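Integrated heat spreader

An integrated heat spreader is the metal lid fixed over the silicon of a desktop processor. It is the part most people picture when they think of a computer chip, which is a little funny, because the chip proper is the much smaller piece hidden underneath. The lid takes the heat coming off that small piece, carries it outward over a wider area, and hands it on to a cooler. It also gives the cooler something flat and strong to press against, and it gives fingers something safe to stand near. For such a plain square of metal it has a wonderfully busy life!

Name and parts

The word "integrated" means that the lid is part of the processor package when it leaves the factory. Builders often shorten the name to IHS, or simply say "lid" or "cap." The full package, from the bottom up, is made of the contacts, the substrate, the die, a thin layer of thermal material, and the spreader on top. The substrate is a small, stiff circuit board in its own right. Its wiring fans out from the tiny connections on the die to the far larger contacts below, and it is usually green, though the shade runs from yellowish to nearly blue depending on the maker and the light.

Seen face on, a lidded processor shows the substrate only as a narrow border, with the silver face of the spreader filling the rest.

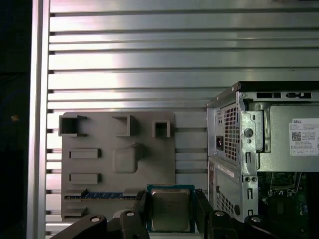
Page 285

The border matters more than its width suggests. It is where the package can be held without touching the contacts, and on many designs it carries the notches and the small corner mark that show which way around the chip goes. A processor lifted by its edges can be turned, read and lowered without anything brushing the underside.

Material and finish

Most spreaders are copper with a thin plating of nickel, and it is the nickel that gives the silver color. Copper moves heat very well but tarnishes and marks easily; the plating keeps the surface clean and stops it from reacting with some thermal compounds. People who sand the top of a spreader (called lapping) are often delighted to find the warm pink of the copper coming through at the corners first. Those corners tell a story, too. They show that the lid was slightly hollow in the middle before the sanding started, and the spread of the copper patch is a surprisingly good map of the high spots. Grits of 400 and up are commonly used for the early passes, on a sheet of glass, with finer paper to follow. Lapping removes the printed or etched markings and normally ends any warranty.

Between die and lid

The layer under the lid may be solder or a paste. Solder carries heat better and is harder to remove. Paste is cheaper and gentler on a large or fragile die, but it can dry or shift over the years. Removing the lid to replace this layer is known as delidding, and it has a devoted following. Rosine Tanguy's workshop handbook, The Lidded Chip, gives a whole chapter to it and is a joy to read, even for somebody who never plans to try. Her rule is to practice on a dead processor, then on a second dead processor.

Older desktop chips often had no lid at all. The cooler sat straight on the bare die, and a cooler lowered at a slant could chip a corner of the silicon. The spread of lidded packages made home building far less nerve-racking.

Handling and fitting

A processor goes into its socket with the spreader facing up and the contacts down. The orientation mark on the package is matched to the one on the socket, and the chip is lowered straight down under its own weight. No pushing is needed. If it does not sit level, lift it out and look again. The lever or frame of the socket supplies all the force, and on many sockets it bears on the rim of the spreader, so the lid does a structural job as well as a thermal one.

Power should be off and the cord out before the case is opened. In a tower, the power supply and the board are often close neighbors, and it is worth reading the supply's label while the side of the case is open, as it lists the ratings and approvals that are hard to see at any other time.

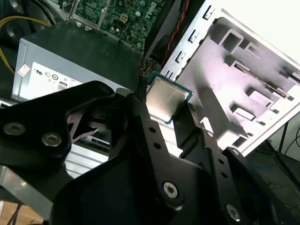 Cleaning

Old thermal compound is wiped from the top of the spreader with a lint-free cloth and a little isopropyl alcohol. Work from the outer edge in toward the middle, so that the residue does not smear onto the substrate. Dried paste softens after a short soak. Metal scrapers leave scratches, and although light scratches do very little harm to cooling, they do spoil the markings.

Collecting

Spreaders have their own collectors, and a cheerful bunch they are. Pascal Renaud's cataloged collection in Cáceres holds 2679 lidded processors, sorted by the outline of the lid instead of by maker, so that plain squares, stepped lids and odd-shaped ones can be compared side by side. The drawer of stepped lids is the favorite with visitors. Part of the collection is put on display every July.

See also

Thermal compound
Processor socket
Lapping
Delidding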